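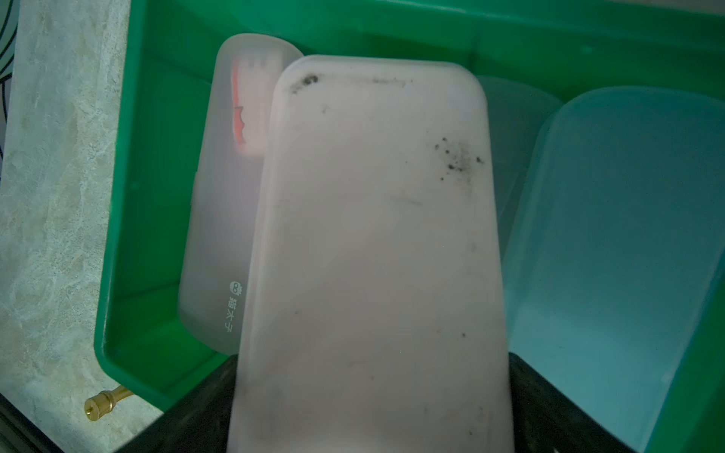 초록색 플라스틱 통에 담긴 플라스틱 용기들. 표면에 검은 얼룩이 남아 있다.

Hesto 알칼리 용기 세척제 분말형

상품 정보
제조: Hesto
판매: Cirker
용도: 플라스틱 용기, 수거함, 운반 상자의 찌든 때 제거
제형: 흰색 분말, 무향
포장: 3,000 g 지퍼 봉투
판매가: 28,000원 (부가세 포함)
배송비: 별도, 아래 배송 안내 참조

상품 설명
Hesto 용기 세척제는 여러 번 돌려 쓰는 플라스틱 용기를 위한 분말 세제입니다. 기름 섞인 먼지, 손때, 라벨을 떼고 남은 끈적임, 바닥에 눌어붙은 흙때에 사용합니다. 물에 풀어 담금 세척을 하거나, 진하게 개어 솔로 문질러 쓸 수 있습니다.

거품이 적게 나는 제품입니다. 거품이 없으면 세척이 안 되는 것으로 생각하고 분말을 더 넣는 경우가 있는데, 정해진 양을 넘겨도 세척력은 크게 달라지지 않고 헹굼 시간만 길어집니다. 처음 사용할 때는 동봉된 계량스푼으로 양을 맞추시기 바랍니다.

염소계 표백 성분은 들어 있지 않습니다. 플라스틱 자체가 누렇게 변한 것이나 색소가 속까지 배어든 것은 지워지지 않습니다. 긁힌 자국 안쪽에 낀 검은 때는 담금만으로 빠지지 않는 경우가 많으므로 솔질을 함께 하십시오.

사용 가능한 재질
폴리에틸렌(PE), 폴리프로필렌(PP), 페트(PET), 스테인리스, 유약 처리된 타일.
페트 용기는 뜨거운 물에서 모양이 변할 수 있으니 미지근한 물에서만 사용합니다.

사용하면 안 되는 재질
알루미늄, 아연 도금 제품, 구리와 황동, 니스칠한 목재, 가죽, 코팅이 벗겨진 프라이팬.
폴리카보네이트(PC) 재질은 미세한 균열이 생길 수 있어 권하지 않습니다. 재질 표시를 확인할 수 없으면 눈에 띄지 않는 부분에 먼저 시험해 보십시오.

희석 방법
가벼운 먼지와 손때: 물 10 L에 계량스푼 두 번
기름때, 끈적임: 물 10 L에 계량스푼 네 번
오래된 흙때: 물 10 L에 계량스푼 여섯 번
계량스푼 한 번은 깎아서 22 g입니다.

물을 먼저 받고 분말을 나중에 넣습니다. 찬물에서도 녹지만 시간이 걸립니다. 바닥에 덩어리가 남으면 막대로 저어 완전히 푼 다음 용기를 넣으십시오.

담금 세척 순서
1. 용기 안의 내용물을 비우고 물로 한 번 헹굽니다.
2. 뚜껑과 본체를 분리합니다. 고무 패킹이 있으면 따로 빼 둡니다.
3. 희석액에 용기를 완전히 잠기게 넣고 20분 둡니다. 용기 안에도 희석액을 채워 뜨지 않게 합니다.
4. 나일론 솔로 모서리와 손잡이 안쪽을 문지릅니다.
5. 미끈거리는 느낌이 없어질 때까지 흐르는 물로 헹굽니다.
6. 입구를 아래로 해서 말립니다.

고무 패킹은 5분 이상 담가 두지 마십시오. 오래 담그면 늘어나서 뚜껑이 잘 맞지 않습니다.

반죽 세척
분말과 물을 2 대 1로 섞어 되직하게 갭니다. 얼룩 위에 바르고 10분 뒤 솔질합니다. 마르기 시작하면 흰 자국이 남으니 중간에 물을 조금 뿌려 줍니다. 세로로 선 면에서는 흘러내리므로 용기를 눕혀 놓고 작업하는 편이 쉽습니다. 금속 수세미는 표면을 긁어 다음번에 때가 더 잘 끼게 합니다.

분말형과 액상형 비교
분말형은 담금조를 쓰는 곳에 맞습니다. 부피가 작고, 개봉 전 보관 기간이 깁니다. 액상형은 분무기에 바로 넣어 쓸 수 있으나 같은 양을 세척할 때 드는 비용이 더 높습니다. 용기를 한 번에 몇 개씩만 닦는다면 액상형이 편합니다. 두 제품을 섞어 쓰지 마십시오.

함께 쓰는 제품
Lecomte 나일론 솔, 긴 손잡이형. 입구가 좁은 용기의 바닥까지 닿습니다.
Lecomte 병솔, 교체용 머리 2개입.
Cirker 담금조, 배수 마개 포함. 분말형 한 봉투가 덤으로 포함되지는 않습니다.
Hesto 계량스푼 추가분, 2,280원. 본품에 한 개가 들어 있으므로 분실했을 때만 주문하시면 됩니다.

사용 시 주의
알칼리성 제품입니다. 고무장갑과 보안경을 착용하십시오.
분말을 부을 때 가루가 날릴 수 있으니 환기가 되는 곳에서 작업합니다.
산성 세제, 염소계 표백제와 섞지 마십시오.
눈에 들어갔을 때는 즉시 흐르는 물로 15분 이상 씻고 의사의 진료를 받으십시오.
피부에 묻었을 때는 물로 충분히 씻어 냅니다.
식품을 담는 용기에 사용한 뒤에는 반드시 깨끗한 물로 여러 번 헹구십시오.
어린이의 손이 닿지 않는 곳에 보관하십시오.

보관
개봉한 뒤에는 지퍼를 끝까지 닫아 습기가 없는 곳에 둡니다. 굳은 덩어리는 부수어 쓸 수 있으나 스푼으로 잰 양이 정확하지 않으니 저울을 사용하십시오. 물에 푼 희석액은 당일에 쓰고 버립니다. 뚜껑을 닫은 병에 희석액을 남겨 두지 마십시오.

배송 안내
Justthorpe 창고에서 출고합니다. 오후 2시 이전 결제 건은 당일 출고되며, 목요일은 재고 정리로 출고가 없습니다. 네 봉투까지 한 상자로 묶어 보내고 배송비는 한 번만 부과됩니다. 담금조는 부피가 커서 별도 상자로 발송됩니다.

교환 및 반품
수령 후 7일 이내, 봉투를 개봉하지 않은 상품에 한해 가능합니다. 배송 중 봉투가 터진 경우에는 상자와 봉투가 함께 나오게 사진을 찍어 문의 게시판에 올려 주십시오. 확인 후 새 상품으로 보내 드립니다.

자주 묻는 내용

식기세척기에 넣어도 되나요?
안 됩니다. 담금과 솔질용으로만 만든 제품입니다.

라벨 접착제도 지워지나요?
종이 라벨은 대부분 지워집니다. 필름 라벨은 손으로 먼저 벗긴 뒤 남은 접착제에 반죽을 발라 주십시오.

무광 용기가 세척 후 얼룩덜룩해 보입니다.
헹굼이 부족하면 마른 뒤 흰 자국이 남습니다. 미지근한 물로 다시 헹구고 마른 천으로 닦아 보십시오. 그래도 남아 있으면 표면이 닳은 자국일 수 있습니다.

대용량 포장도 있나요?
11월 입고 예정입니다. 가격은 입고 후 이 페이지에 표시합니다.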